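Stop buying grippers off the payload number

I have been putting this off for weeks and I'm typing it between test blocks, so forgive the state of it.

My argument is short. The people who choose grippers for shops like ours are choosing on the wrong things. Payload. Stroke. Grip force to one decimal. Nice tables, all of them. Then the thing arrives and the first job is a drinks can, and the table has nothing to say about a drinks can.

Some background. We got 14 weeks to pick a gripper for a two-arm cell that sorts mixed goods into open baskets. Two candidates, the Baltent and the Ikley. Laaksonen as the controller on both, no argument there, it was already paid for. Nelu Ardeleanu wanted the Baltent from day one because the datasheet is beautiful. And it is. I wanted the Ikley because I'd used one before and knew where it hurt. Neither of these is a good reason.

So we ran cans. And packets, and soap, and socks, but mostly cans, because cans are where the fighting starts. 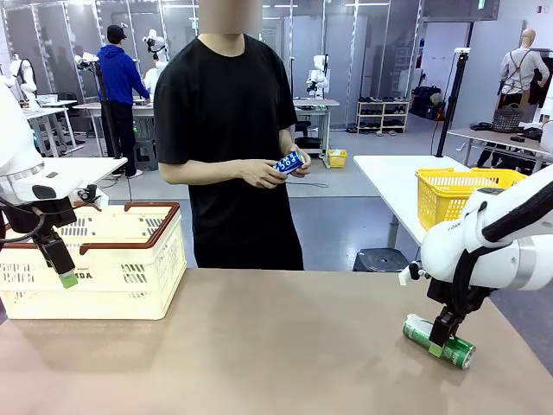 My first complaint is with the word "grasp," and how the trade scores it. Pick up, yes or no. Tick. A can standing upright on a table is a free point, any two flat fingers will get you that. Put the same can on its side and you find out what you bought. The green one under the right arm is lying flat on the tabletop with the fingers closed on it, and that's the case I care about, because now the finger tips have to get down low on either side of a curved thing that would love to roll away, and the table is right there in the way. A grip that's a few millimeters high squirts the can out. A grip that's a few millimeters low and you are pressing into the table and the Laaksonen faults out and somebody has to go reset it. None of this is in the brochure. "Cylindrical objects: yes" is in the brochure.

Nelu says that's a planning problem and not a gripper problem. Povilas Ots, who writes the planning, says otherwise, with some heat. I'm with Povilas. If your fingers forgive a small error you can have a mediocre planner and go home at five. If they don't then you need a genius, and we have Povilas, who is very good but has a family.

Second complaint. Pads. I will die on this hill.

Everybody compares the mechanism. Linkage or slide, electric or air, how fast it closes. Hardly any of the reviews I read before we started so much as mentioned what the finger is faced with. We spent the best part of April swapping mechanisms and moved our score by a couple of points. Then one Wednesday we changed the pad material and it jumped from 58 percent of sideways cans placed in the basket to a number I'm not going to print until we've repeated it. Same fingers, same arm, same code. Soft stuff costs nothing. You glue it on. It wears out and you glue on more. If a vendor won't sell you bare fingers and a bag of pads, walk.

And yes I know soft pads mess up your force readings. They do. We lost some precision on the socks. Don't care. I have never once had a customer ask me for the force reading on a sock.

Third, and this is the one I get the most pushback on. Where you put the camera matters as much as what you put it on. We had the overhead view running nicely and the software people (fair enough) wanted to stop there. One camera, one calibration, done. But overhead goes blind at exactly the moment you need it, when the wrist is over the object and all you've got is a picture of the back of your own gripper. So we pushed for wrist cameras, and the answer was that wrist cameras are fragile and the cables snag. Also true. We've had both. 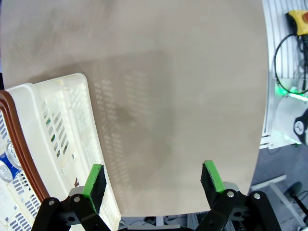

What you get for that trouble is both fingers in view all the time, left and right, so the policy or the planner or the poor human on the controls can see the gap and what is about to go into it. You also get a load of grief. Baskets with holes in them throw a pattern of little light patches right across the table, and our first detector was very sure some of those were objects. Took days. And the rims get in the way, a can down behind a rim is half a can as far as the camera's concerned, a bit of silver top and some label and you have to make do.

I still say it's worth it. Clean test tables with a gray mat and one cube in the middle are how we ended up with datasheets that tell you nothing. Put baskets on there. Perforated ones, overlapping ones. Let the shadows fall where they fall. If the gripper and camera together can't cope with a basket from a discount store, you want to know that in week one and not in week thirteen, when the purchase order is sitting on someones desk.

On price, quickly. The gap between our two was 4,000 per pair of arms, once you count the brackets and the spare fingers. That gets waved around in meetings as if it decides things. It shouldn't. Every fault that needs a person to walk over is a cost and it's never on the sheet. Coteo, who integrate this stuff for a living, quoted us with a line for "operator interventions" and I thought it was padding when I first read it. I don't think so now. I'd like to see that line on every quote, and I'd like the gripper makers to be the ones made to fill it in.

So which one? People keep asking. We haven't signed. I lean Ikley, less than I did. It forgives more on low grasps and the finger swap is two bolts a side and you can do it with cold hands. The Baltent is quicker and holds calibration better and its documentation was written by somebody who likes you. If your goods are all boxes, get the Baltent and stop reading. If theres a can anywhere in your mix ask both of them for a loaner, lay the can on its side next to a basket, and watch the sales engineer's face.

Nelu has read this and disagrees with most of it. He wants it noted that the Baltent was tested with the old pads for the first 2 weeks, and that is correct, and we are rerunning those blocks now. I'll put the numbers up when they're in. Back to cans.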